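Saimi Pitkänen Keeps the Wool in the Village

When I come to Halonen, the small wool workshop in Grirnuvley, Saimi Pitkänen is already at the table with coffee. She bought the business ten years ago from an older couple who wanted to stop, and she says that she did not know much then.

"I could knit, and I could do bookkeeping. That was all," she says. "The first winter I ruined a very big amount of good wool. I washed it too warm and it became felt."

Today the workshop buys raw fleece from farms in the area and makes it into yarn, blankets and seat covers. Last year it took in more than 2,000 kilos. Before, much of this wool was burned or put in the ground, because the farmers got so little money for it that the transport cost more.

"For me this was painful to see," Pitkänen says. "A sheep grows wool all the year, and then we throw it away and buy a blanket made from oil."

The washing is still the most difficult part. The water in the village is hard, and in December the pipes can freeze. She has tried many soaps and she returned always to the most simple one. The drying takes several days, and she does not want to make it faster with heat.
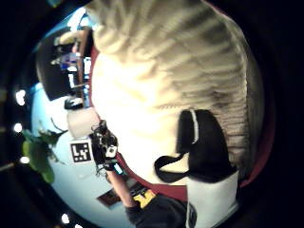

Wool needs much less care than people believe, according to Siiri Väisänen, and most owners wash it too often. A night outside in dry, cold air is enough in many cases, she says, and a brush with soft teeth does the rest.

Pitkänen agrees with this, but she laughs also. "Then a child comes with blueberry soup, and the air does not help you any more."

I ask about prices. A large blanket costs 140 euros, and some visitors find it expensive. Pitkänen answers that she pays the farmers fairly and that she shows the calculation to anyone who asks. She has no plans for a web shop. She would like instead to teach two or three young people to sort fleece by hand, a skill which takes years to learn well.

"You must touch very much wool," she says. "I am still learning it myself, and my fingers are often wrong before lunch."

The workshop is open to visitors from spring until the end of December.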